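Blue tape cross on a grey worktop - best way to mark quarters and get it off later?

Posted by Carys Watkins, October 6, 2024 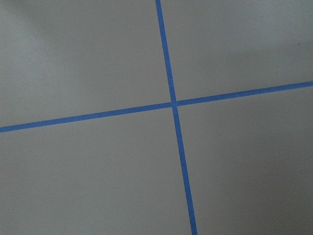

I run a small card and gift wrap stall and I pack everything at one table at home. The top is a matt light grey board from Strazds, bought as a second and fitted on my old trestles. I wanted it split into four areas so that cards, envelopes, tissue and finished orders each have their own place and don't drift into each other. Blue painter's tape seemed the easiest thing to try first.

My cross has come out skewed. I did the long strip first and then the other way across it, by eye, and the four areas are not square to each other. It bothers me more than I thought it would. I also have two worries about leaving it. The tape is Jatex, the ordinary blue sort, and the packet says to remove it within 14 days. I would like the layout to stay until the end of December when the Christmas orders are done. And I don't know whether matt surfaces hold on to the glue more than shiny ones.

So, is there a simple way to get the lines straight, and will I ruin the top if I leave the tape down for that long? I don't want to draw on it. I have 583 orders' worth of cards to get through so it does need to be usable while I sort this out.

Usteck_Dave

Just take it up and do it again with a ruler. Tape is cheap.

marlpit

Measure from the edges and don't trust your eye on a big flat surface. Find the middle of each of the long sides and put a small pencil tick on a scrap of tape there, so you are not marking the board itself. Do the same on the short sides. Then stretch a piece of thin string between two opposite ticks, hold each end down with tape, and lay your strip along the string. Take the string away and do the other direction.

If the top itself is not square (seconds often aren't) the two lines will still meet in the middle but may not be at a true right angle. To check, measure 30 cm along one strip from the crossing and 40 cm along the other. The distance between those two points should be 50 cm. If it is more or less than that, shift one strip until it is right - you will have to choose between square to the edges and square to each other.

Don't pull the tape tight as you lay it. It stretches a bit, then creeps back and the ends lift. Stick down one end, unroll a forearm's length at a time and press it with the side of your hand. Where the strips cross you can go straight over the top, or stop either side and butt the ends up. With tissue and thin card I would butt them, as corners catch on a raised bit.

Annet in the shed

I had the same thing on a cutting table, also matt. I left mine on from spring to autumn by a south window and it was a pain to get off. It tore into slivers and left a sticky line. What moved the glue in the end was a hairdryer on low and a plastic scraper, then a cloth with a drop of washing-up liquid. White spirit did work on the last bits but it left a shiny patch on mine, so try it underneath first.

If you go by the packet you would be changing the tape every fortnight, which I know I wouldn't do. I'd change it once a month and keep the table out of the sun. Pull it back low over itself, slowly, not straight up.

The other thing you could do is get a clear desk mat and put the tape on the underside of that. Fandix do one that is 100 cm wide. Then the top never gets touched and you can wipe over it.

Carys Watkins

Thank you both, the string is a good idea and I have some. Annet, the table is on the north side so no sun to speak of. I'll redo the lines tonight and look at the mat after Christmas. I tried peeling up one end and it came away clean so far, but it has only been down for 4 days.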